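Household chore automation

Household chore automation is the use of machines to do ordinary work in the home, such as tidying, folding, wiping, washing up and putting things away. The term is also used for similar light work on a shop floor, for example filling shelves or clearing a packing table. Machines made for one task, like the washing machine, have been common for a long time and are usually treated separately. This article is about machines which are expected to handle many different objects.

Background

Factory robots work well when each part arrives in the same place and in the same position. A home does not offer this. Objects are left at any angle, they lie partly on top of each other, and many of them are soft, thin or shiny. For this reason the progress in homes has been slower than in factories, although the arms and motors are often similar.

Handling of small objects

Picking up a thin, flat object from a flat surface is considered one of the harder tasks. The fingers cannot easily go under it, and a hard finger may scratch it or push it away. Soft finger pads are a common answer. They give way a little when they touch the object and spread the pressure, but they are also wide, and near the moment of contact they can hide the object from a camera placed at the wrist. A second camera, looking from another side, is sometimes added to reduce this problem.

Patterned surroundings are another difficulty. Many early systems were tested on plain tables, where the outline of an object is easy to find. Wallpaper, printed cloths and decorated covers contain many lines and edges which do not belong to any object.

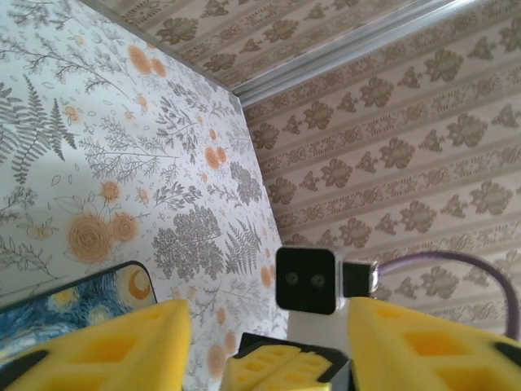
Yellow foam finger pads near a phone case with a Starry Night print, against a floral panel and damask wallpaper.

Tests in homes

The Skemville trial, led by Olaia Lozano and Fares Boutros, compared the same arm in a workshop and in three furnished flats. In the workshop the arm finished 69 per cent of its tidying tasks without help. In the flats the result was lower, and the operators had to step in most often with flat objects and with objects close to a wall. Johannes Rampersad has argued that such figures say little unless the time is also given — a person did the same tasks in a few minutes, while the arm needed more than two hours.

Shop-floor use

Results are better where the work repeats. At the Bitar packing hall in Drarnorville, a system named Pimo sorts small boxed goods during the night shift. It does not handle loose or soft items, which remain with the staff.

Assessment

Opinions are divided. Rania Sabbagh holds that single chores, such as loading a dishwasher, are close to practical use if the owner accepts slow work. Maya Abu Hammour considers that reliability is the real obstacle, as a machine which needs rescue every day does not save any labour.

See also

Domestic robot
Gripper
Service robot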